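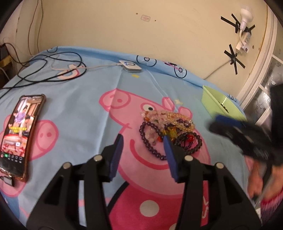
Manee Yensuk y Niloufar Daneshvar
Taller de proyectos, segundo curso. Entrega de mayo
Tutoría: grupo Alemneh

Pinzas de mano para recoger objetos pequeños: informe de montaje y primeras pruebas en casa

1. De dónde salimos

La propuesta original hablaba de «capturar destreza humana a bajo coste» y la firmamos las dos sin discutirla mucho. Después de un trimestre con las pinzas en la mano tenemos bastantes más dudas que entonces. El plan era montar 2 pinzas iguales, una para cada mano, y usarlas con objetos domésticos de los que se enredan, ruedan o se escurren. Las grabaciones servirían más adelante para entrenar el brazo Odard que hay en el laboratorio. Esa última parte no la hemos hecho y en este informe no se va a decir nada sobre si funcionaría.

2. Montaje

Partimos de los planos que dejó el grupo Grunditz el curso pasado. Los planos están bien dibujados y mal explicados. La lista de tornillería no coincide con el dibujo del dedo, y perdimos una tarde entera hasta entender que la articulación superior lleva la misma pieza en los dos lados, girada. Los dedos son de plástico negro, triangulares y calados, y terminan en una almohadilla azul de goma. El calado aligera algo la pieza, aunque no hemos medido cuánto y sospechamos que se hizo sobre todo por estética.

El primer juego de almohadillas quedó demasiado separado en la punta y la pinza no agarraba nada más fino que un lápiz. Lo corregimos inclinando las puntas hacia dentro. Con eso mejora el agarre fino, pero al abrir del todo los dedos forman una V muy ancha y cuesta calcular dónde va a tocar cada uno. Para quien lleva la pinza es incómodo; para quien lea luego las grabaciones puede ser peor.

3. Los objetos

Elegimos pulseras de cuentas. En la bibliografía de la asignatura casi todo son cubos, vasos y pelotas, que se dejan coger por cualquier sitio, y nos parecía hacer un poco de trampa. Un montón de pulseras mezcladas obliga a decidir qué se coge: hay cuentas oscuras, otras casi transparentes, tiras de piedrecitas irregulares de color rosa pálido y blanco, y es fácil enganchar una queriendo levantar la vecina.

Trabajamos encima de una cama, con una sábana celeste de cerditos rosas y una bandeja verde claro a la derecha. La superficie blanda cambia bastante el problema. Si se empuja hacia abajo, el colchón cede y la punta se mete por debajo de la cuenta, cosa que en una mesa no pasaría. No sabemos si eso ayuda o si nos está enseñando una maña que no sirve en ningún otro sitio.

4. Lo que no nos convence

En la propuesta pusimos como objetivo 1000 intentos. Visto ahora, el número no tenía ninguna justificación: lo copiamos de un trabajo anterior porque quedaba redondo. Llegamos a 200 y paramos para revisar el procedimiento, y lo primero que vimos es que no habíamos definido qué es un intento. Niloufar daba por bueno separar la pulsera del montón, Manee exigía soltarla en la bandeja. Con dos criterios mezclados, cualquier porcentaje de éxito que diéramos sería de adorno, así que no damos ninguno.

Tampoco nos creemos del todo lo del bajo coste. Las piezas son baratas si no se cuentan las que salieron mal ni las horas de nadie.

Y queda la fatiga. A partir de la cuarta tanda seguida la muñeca se cansa y los movimientos se vuelven bruscos.

5. Pendiente

Escribir la definición de intento antes de coger otra pulsera. Repetir una tanda corta sobre mesa rígida y compararla con la cama. Preguntar al taller de Oststead si tienen goma más blanda para las puntas. Rehacer la lista de tornillería y devolvérsela corregida a Grunditz.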